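Standby Consumption of Small Kitchen Appliances in Rented Housing
Kornél Bíró and Viktória Bárány
Project report, second-year Building Services module

1. Background

Most energy advice given to tenants concerns heating and hot water. Small appliances get less attention, partly because each one draws very little when idle. We wanted to know whether the idle draw of a whole kitchen is large enough to be worth acting on, and whether a switched outlet strip removes most of it.

The work was carried out in June in rented apartments in Stonow and Warkgate. Tenants were contacted through the Dudás letting office, which forwarded our request but had no part in the measurements.

2. Method

We measured 18 kitchens. In each one, every countertop appliance with a plug was tested separately using a Grundden plug-in meter. Built-in ovens, hobs and refrigerators were left out, as their outlets could not be reached without moving cabinets.

Each appliance was left plugged in and idle for 15 minutes before the reading started. The first readings, taken without this wait, were unstable - microwaves in particular drew more for a short period after being connected - and were discarded. Power was logged for 300 seconds and averaged. Anything below the resolution of the meter was recorded as zero, so the totals are slightly low.

Tenants also filled in a short form stating which appliances stayed plugged in overnight. We did not check these answers.

3. Results

Microwaves with a clock display had the highest idle draw in most kitchens. Coffee makers split into two groups. Models with a mechanical rocker switch drew nothing we could measure when off, while models with a clock or timer drew power continuously. Kettles and toasters were at zero in every kitchen except one, where the toaster had an illuminated panel.

The full log contains 1,167 usable readings after the unstable ones were removed. Repeat readings of the same appliance agreed closely.

4. Discussion

The age of an appliance was a poor guide to its idle draw. Some of the oldest items had no electronics and used nothing when off. The presence of a display was a better indicator. 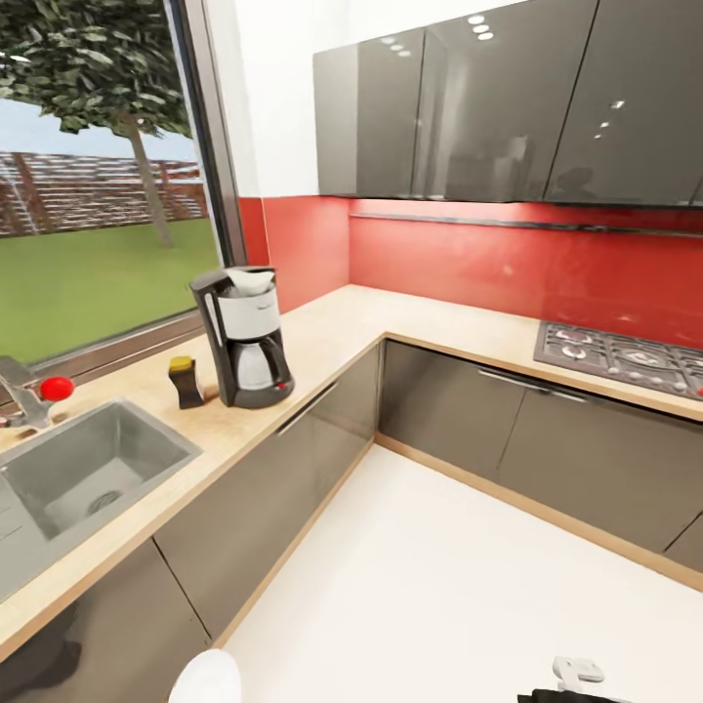 Outlet position also affects whether people switch things off. Where the outlet was behind a microwave, the form nearly always said it stayed on overnight. A switched strip within reach would deal with this, but the clock then has to be reset each morning, and several tenants said they would not bother.

5. Limitations

The sample came from one letting office and is not representative. The meter was not calibrated against a reference instrument. Seasonal effects were not studied.

6. Further work

A second round should include routers and televisions, and should log each kitchen for a full day.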